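7/20/19 - hanging and garment handling, small rack

Switched to the small rack on the white bench this morning. The full-size one from Garnero takes up too much room and the clothes hang too far off the surface. With the small one the longer pieces touch down at the hem, so that needs to go in the sheet as its own column. I had been writing "hangs free" for everything out of habit.

Put the rack together from the bag. The rod goes into the white joints at the ends and it takes a hard push. Last time the left one was only halfway in and the rod turned every time a hanger moved. Check both before starting.

Using the pink plastic hangers for this set. Hultodell sent 300 of the wire kind and they are still in the box. They bend at the neck and I don't want to mix the two until August at the earliest.

Order for today was tank top, denim, then the black piece. Straps on the tank top slide if the hanger isn't level, so seat the hook on the rod first and look at the neckline after. Denim is heavier and stays where you put it, but it rides over whatever is next to it.
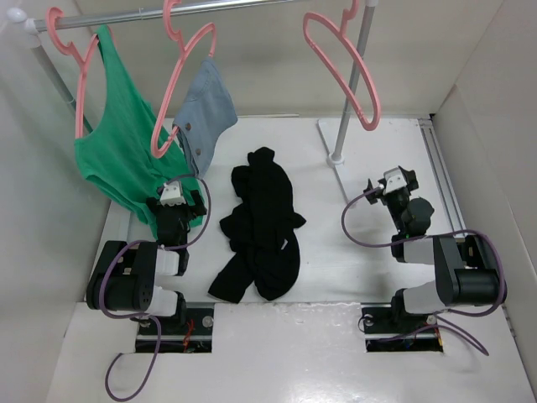 Black cloth is the hard one to work with. When it's bunched up I can't find an edge by looking, and I end up going by the tag. Started noting which side the tag is on before each try. It takes a few seconds and saves arguing over the notes later. Lint shows on it too - roller is in the second drawer.

Total in the log is now 2970 entries, 149 of them on dark fabric. That is low. Oprea asked for more dark pieces in the spring order and we only got 11, most of them the same cut.

Still to do:
- relabel the "hangs free" rows from last week
- spacing on the rod, try a hand's width and write down what happens with the denim
- fold set for the Zorkdale shirts, not started
- wash the light pieces separately, the gray bin had a red sock in it
- more hooks for the wall, the spare hangers keep ending up on the floor

Leaving the rack up overnight. Please don't fold it.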